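Ticket: cordless screwdriver – light comes on, bit barely turns
Product: Kukora handheld electric screwdriver
Status: Open, waiting on customer

First message

Hi there! I've been going back and forth with this screwdriver for a while now and I figured I'd better write it all down in one place before I lose track of what I've tried.

I got it in May through the Gulterlow shop, mostly for putting together flat-pack shelves (we bought the Lustness ones, lots of tiny screws, never again). It was great for the first couple of units. Then partway through a side panel it slowed right down, gave a sort of clicking noise and quit. The light still came on when I squeezed the trigger, so I assumed the battery was okay, but the bit wasn't going anywhere.

What I've tried so far:

Charged it overnight. Worked for 10 screws the next morning, then the same clicking.

Swapped the bit. I thought maybe it was slipping in the chuck, so I went through the whole set. The longer thin one sits a little better than the stubby ones, but it still stalls as soon as there's any load on it.

Flipped the direction switch back and forth. I read somewhere that it can get stuck between forward and reverse, and mine does feel mushy in the middle. This bought me maybe five minutes of normal running.

Blew out the chuck with a can of air. A bit of sawdust came out. Very satisfying, no difference at all.

I cleared everything to the back of the table so I'd have space to work and laid the screwdriver down with the thin bit in it and the light on.
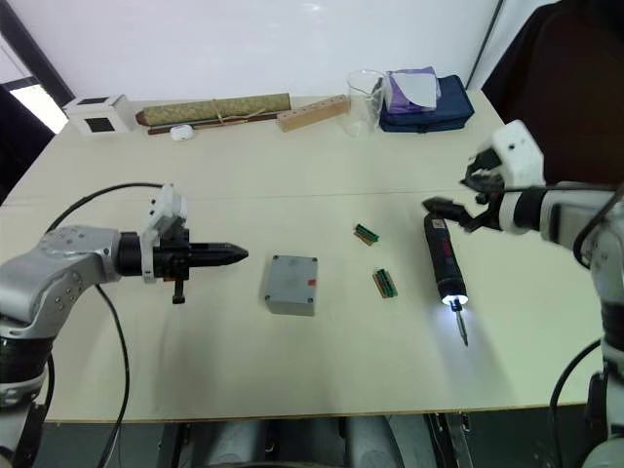

Screwdriver on the white table, LED lit, thin bit in the chuck.

The light is nice and bright, so I really don't think it's a flat battery. It makes a good little puddle of light on the table, too – no complaints about that part!

Reply from support

Thanks for all the detail, it saves us a lot of questions. The light needs very little power, so it can look perfectly normal on a battery that's too weak to drive the motor. Please run it with no bit in and listen. If it spins freely and only clicks under load, check the torque collar next. On the lowest settings the clutch will click and let go long before a screw is tight.

My update

Okay, so I hadn't touched the collar since the first shelf. I honestly thought the numbers were for bit sizes. It was set to 5, and with no bit in, it spins freely and sounds healthy.

I turned it up to 7 and tried again on a scrap of pine. Better! The screw went most of the way in before the clicking started. One notch higher and it sank flush. I did seven screws in a row like that and only the last one dragged.

The switch still feels mushy, though, and on two of those I had to nudge it before anything moved. Is that a separate problem? I'd rather not open the case if it kills the warranty. I also have an older charger from Duangkaew that fits the same socket and I've been using the two interchangeably, so tell me if I should stop doing that.

Reply from support

Please stop using the other charger for now, even though the plug fits. Give it a full charge on the original one and repeat your pine test at the same collar setting. Leave the case closed. If the switch still needs a nudge after that, we'll swap the tool and you can keep the bits.

My update

Charging it now on the right charger. Will do the pine test after dinner and post back.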